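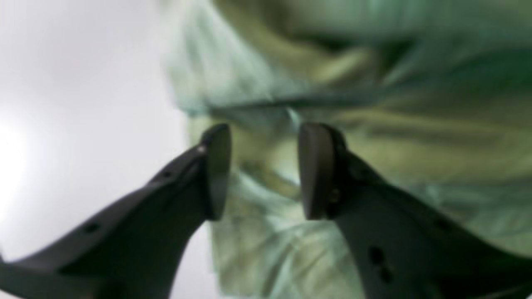 Gestix est une pince à deux doigts pour bras robotisé, conçue par la société Prenavham et présentée comme polyvalente. Ses doigts gris anthracite, terminés par des patins arrondis, sont destinés à la saisie de textiles froissés. Le fabricant annonce une ouverture de 135 mm, valeur qu'aucun essai indépendant n'a confirmée.
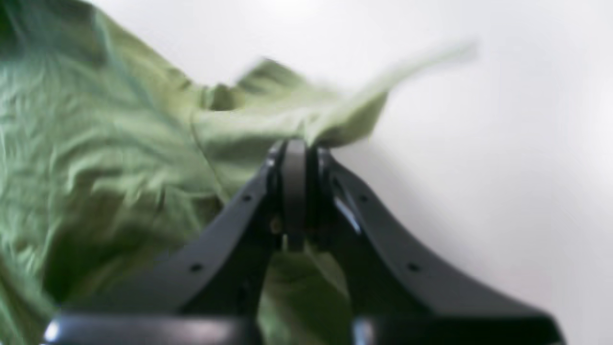 La comparaison menée à Zeturby avec la pince Barredo portait sur environ 40 prises par modèle. Precious Padilla en a critiqué le protocole : 3 tissus seulement, tous légers, et un réglage de caméra modifié en cours de série. L'avantage revendiqué pour Gestix, 5 prises réussies de plus, reste donc contesté.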